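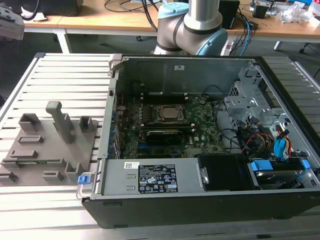 Desktop tower with the side panel off and the processor exposed.

Lamska Community Computer Reuse
Progress report to the Wirnance Fund
2023-02-17

Period covered: from the start of the grant in July to the date of this report.

1. Where the project stands

The grant pays for refurbished desktop computers for adults enrolled in evening courses at the Jadoon and Ramora learning centers, plus a short set of lessons on using them at home. We have placed 29 computers with learners so far. Another 13 are ready except for keyboards, which are on order from our usual supplier. The delivery date has moved twice and we are now looking at a local source.

Jadoon is ahead of the plan and Ramora is behind it. Ramora lost the use of its main classroom during a heating repair, and the evening courses there started late. Enrollment has since picked up and the center expects a full group for the spring term.

2. Donated equipment

Most of the machines come from offices replacing their desktops. Condition varies a lot. The most common faults are failed hard drives, dried thermal paste and missing drive brackets. We no longer accept monitors with the old blue connector only, as the adapters were costing more than we had allowed for.

Every drive that held data is wiped before anything else is done to the machine, and the wipe record is kept with the intake sheet. Donors who ask get a copy. Drives that fail the wipe are removed and sent for shredding.

Parts that can't be used go to the county recycling site. The site changed its drop-off hours in the fall, and for a while boxes piled up in our hallway. We now have a fixed slot there and the hallway is clear.

3. Lessons

The lessons cover setting up the computer, email, passwords, filling in forms online and saving work so it can be found again. Learners at Jadoon asked for more time on job applications, so we cut the session on photo storage and used the time for that. The handouts have been rewritten in larger type with shorter steps. A Spanish version is in draft.

Attendance was good until the holidays and dropped after them. Several learners told the centers that their work shifts had changed. We are trying an earlier session at Ramora, with the same lesson repeated in the evening, to see if that helps.

Home internet is still the main problem. Some learners have a working computer and no connection. The grant doesn't cover this. We have been passing on details of low-cost plans and helping with the sign-up forms when asked.

4. Money

Spending is under budget on parts and over on transport. The transport overspend comes from two extra collection trips, both to donors outside our normal area. We would like to move part of the unspent parts money to cover it and will send the request form separately. No other line needs changing.

5. Problems and changes

The support phone line has been quiet, and most people bring their questions to class. We propose to keep the line open on two evenings and close it the rest of the week. The centers agree with this.

The loan agreement was too long and several learners signed it without reading it. It now fits on a single page and says plainly that the computer becomes the learner's own at the end of the course.

6. Next period

Finish and hand over the machines waiting on keyboards.
Complete the Spanish handouts and have them checked by a tutor at Ramora.
Run the earlier session for the whole spring term and compare attendance with the evening one.
Phone learners from the first Jadoon group to ask whether the computers are still in use.

The intake log and the spending sheet are attached. Receipts are held at the Lamska office and can be sent on request.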